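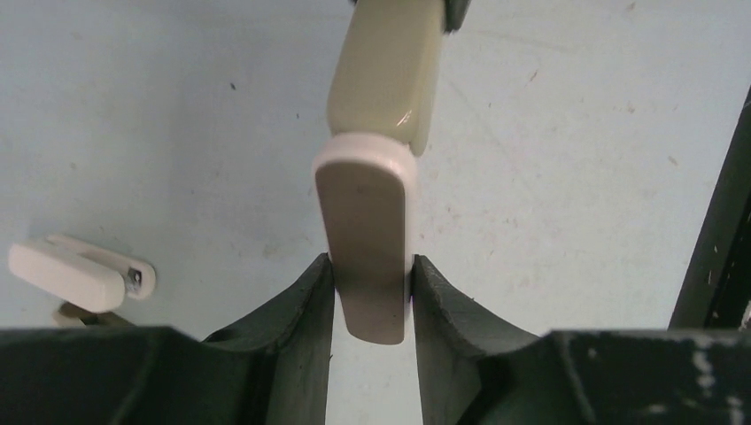
Grayish-taupe plastic held in a dark green gripper.

Billano Book Box, chapter book plan
Reviewed by Markos Politis, June 21, 2021

I went into this one with my arms folded. Book boxes have been promising to turn my kids into readers for years, and mostly they've turned my hallway into a place where cardboard lives. But my sister gave us a prepaid plan in March, so we've had enough boxes by now to have an opinion.

You fill out a quiz about your child, and Billano picks two books from what the site calls a hand-chosen library of 1,334 titles. My daughter is seven. She likes bats, mean cats and any story where a grown-up gets lost. I typed all of that in. The first box had a picture book about a lighthouse and the opening volume of a fairy school series, which makes me wonder who reads the quiz, if anyone does.

The lighthouse book was lovely, I'll give them that. Quiet, blue, very few words, and she asked for it again the next night. It was also well below what she reads on her own, and the plan we were on says chapter books right in the name. The fairy one she dropped after the second chapter. I finished it myself out of stubbornness. The jokes are thin and the villain is just a girl with better hair.
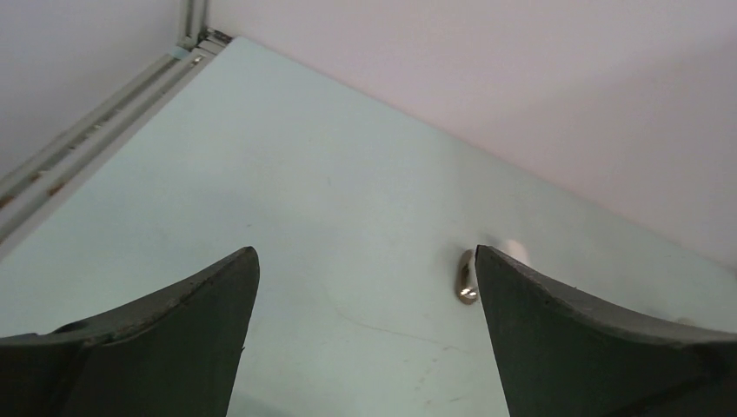

The second box went better. It had a mystery set in a hotel kitchen that I'd never heard of, funny and a little creepy, with a narrator who lies to you and then feels bad about it. We read it out loud in four nights. That's the kind of find you pay a service like this for, and I wish it had happened more than once. The other book in there was a 300-page fantasy with a map, a glossary and a family tree, and I can't picture the second grader who wants that. It's on the shelf until she's ten.

Then there are the extras. Every box has a reading journal, a bookmark and a sheet of discussion questions. The questions are the dull sort you get at school ("How would you feel if you were the fox?") and my daughter answered all of them with "bad." The journal has spaces for star ratings and she did enjoy handing those out. She gave the fairies half a star and drew a bat on them.

Swapping a book you already own is supposed to be simple. I tried it once. The form wanted the number off the packing slip, which had gone out with the recycling, and the email I sent got a polite answer that didn't answer anything. I dropped it and gave the spare copy to the school.

Is it worth the money? For us, no. Our branch library has a woman at the children's desk who heard "mean cats" and came back with an armful, and every one of them was right. If you live far from a library, or you're a grandparent who wants something with a child's name on the label to show up in the mail, I can see it. The books are real hardcovers and they arrive in good shape. Just pick the plan one level up from what the site suggests - and hang on to the packing slip.

I let ours run out. We did buy the sequel to the hotel mystery, from a regular bookstore, and she's on chapter five.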